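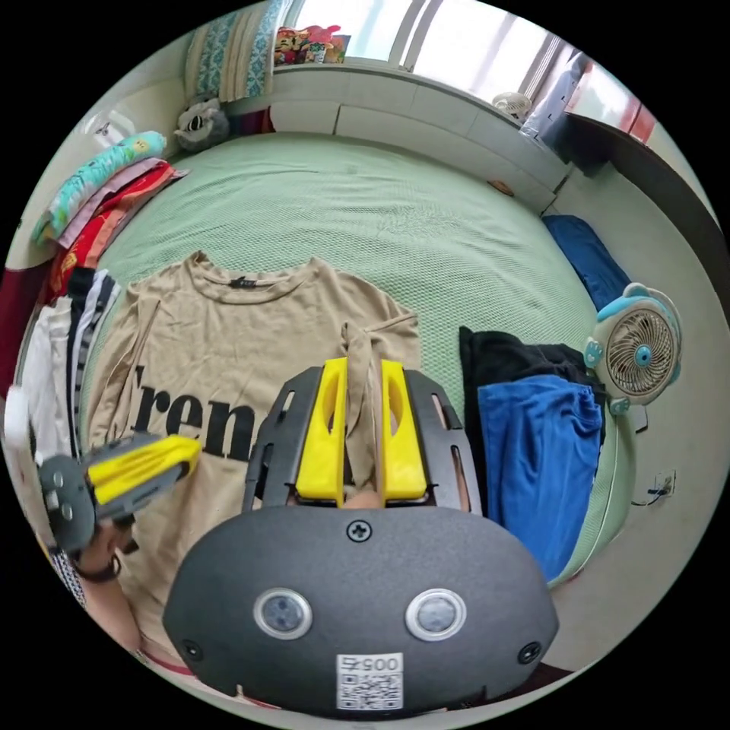

Según Maëlys Baudry, la mayoría de las prendas de punto que se desechan en los hogares conserva intacto el tejido y falla solo en el cuello o en el dobladillo. Ese diagnóstico sirve de base a la guía de conservación textil que Brallero publica en septiembre, dirigida a tintorerías, residencias y particulares.

El documento consta de 20 páginas y se distribuye gratuitamente en formato digital. Abarca el lavado, el secado, el plegado y el almacenamiento de camisetas y otras prendas ligeras de algodón. La redacción técnica ha corrido a cargo de Wovia, con revisión de Aurélien Bouvier.

Lavado y secado

La guía recomienda ciclos a 20 grados para prendas estampadas, vueltas del revés y con centrifugado reducido. El secado debe hacerse en horizontal cuando el punto sea abierto - la percha deforma los hombros por el peso del agua retenida. El planchado directo sobre el estampado queda desaconsejado. 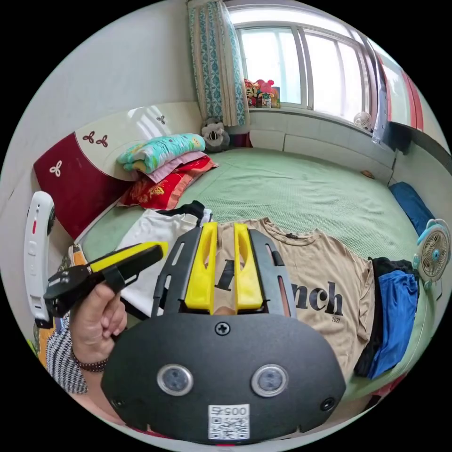
Plegado y almacenamiento

Se describen 6 métodos de plegado, clasificados por gramaje y por profundidad del cajón. El procedimiento básico parte de la prenda extendida sobre una superficie plana, con las mangas hacia dentro y el bajo llevado hasta el cuello.

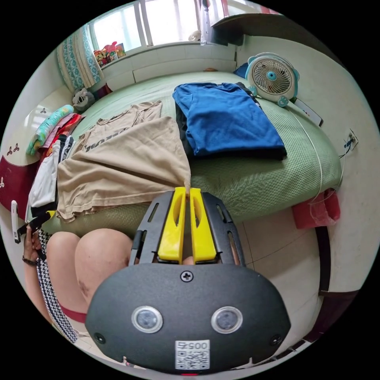
Para estancias prolongadas en armario se aconseja rehacer los pliegues cada 4 meses, desplazando la línea de doblez, y evitar las bolsas de plástico cerradas. Un anexo recoge las equivalencias entre símbolos de etiquetado y programas de lavado.

La guía puede solicitarse al departamento de comunicación de Brallero, de 9:00 a 14:00.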